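Choosing a wedding photographer when the family lives in two countries

25 May 2025

My partner and I are getting married in Novthorpe, and half of the guests will travel from abroad. I promised some readers to write how we chose the photographer, so I try to put it in order. 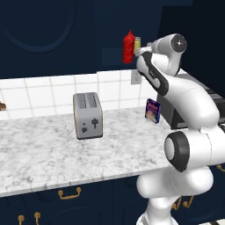

We started in February, which everybody told us was late. By then the two studios my cousin recommended had no free date in the summer. The third one, Tsikata, answered the same evening and asked us many questions before speaking of money. How long is the ceremony? Are there grandparents who cannot stand for a long time? Will there be speeches in both languages? I liked this very much.

The price was 900 pounds for the ceremony and the family portraits, or 1127 with the evening included. Another studio offered us the whole day for 700, but their contract did not say when we would receive the photographs, and when I asked, the reply was only "soon after". Perhaps they are very good. I did not feel calm about it, so we paid the deposit to Tsikata.

For the film we had a different problem. My mother wanted a long video, as is the custom at home, with every guest arriving and every dance. My partner wanted no video at all. We agreed on Flimix, who make a short film and also give you the full recording of the ceremony and the speeches. My mother will have her long version and we can watch the short one.

The venue is Brernemon, an old house with a garden that goes down to the river. We visited it with the photographer at the hour of the ceremony, and I recommend this to every couple. The terrace, where I had imagined the portraits, was in hard sunlight and we all closed our eyes. Behind the house there is a wall with climbing roses – in shade the whole afternoon – and we will use that.

What remains is the list of family groups. I wrote the first one by myself and forgot an aunt, so now it is going round both families for corrections. My father-in-law has already added his four cousins from the coast, and he would like them in the front row.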